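Reusable tumblers return to the Haugen dining hall

Residents and staff of the Haugen centre have drunk from plastic tumblers in place of disposable cups since the spring. The change was proposed by Ingvild Bråten, head of catering, after a review of what the kitchen discarded in a single month.

The centre now keeps 109 tumblers in circulation. Colour serves as the only marking. Red tumblers are reserved for hot meals in the main hall, while teal ones go to the reading room, where cold drinks are served until closing.

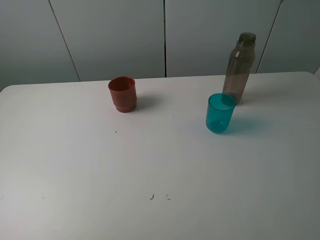
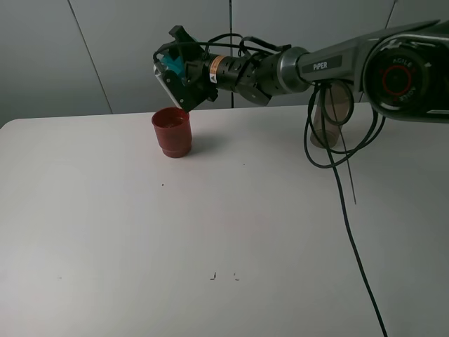
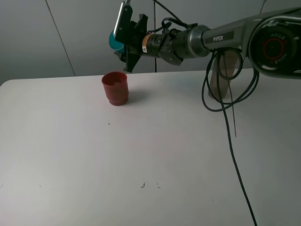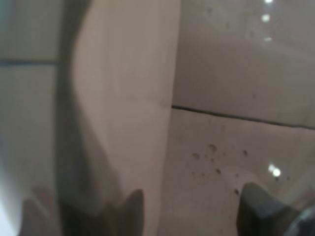
Ms Bråten considered glass and enamel before settling on plastic. Glass was judged too heavy for the trolleys, and enamel chipped at the rim within weeks. "People wish to know that a cup is clean and that it will stand firmly," she said. "They have few other demands."

Washing takes place twice daily, in racks of 20. Tumblers are dried upside down and may not be stacked until the following morning, a rule introduced when early batches were found to stick together. Any tumbler with a cracked rim is withdrawn at once. By the end of the summer, 16 had been replaced.

Empty drinks bottles are collected separately, without their caps, and rinsed before they leave the building. The arrangement will be extended to the Dadel annexe in November.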